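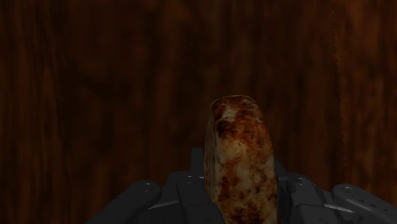

How Do Robots Practise?

When you learn to catch a ball, you drop it many times. Robots need practice too, but a real robot can break, and repairs are slow. So at the Julbridge lab, Emiko Oda and Masaru Yokoyama let their robots practise inside a computer first. This is called simulation. The computer works out how heavy each thing is and what happens when a robot pushes it.

What did they find?

The researchers wanted to know one thing: is it better to practise in one room, or in many? They made a robot program called Kobori and gave it 444 tries. One copy stayed always in the same room. The other copy changed rooms, and the colours of the walls and floors changed also.
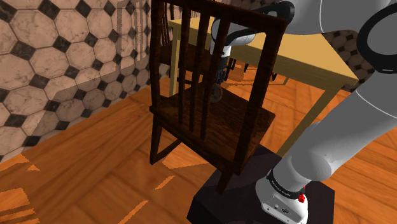

Changing rooms helped Kobori very much. In a test with eight new tasks, the copy with many rooms finished six, and the other copy finished only four. Furniture is a hard part of any room. A chair back with slats, for example, has narrow gaps, and a white arm that reaches over the top must not bump the wood. Next November the team will try the same tasks with a real arm — slowly, at first.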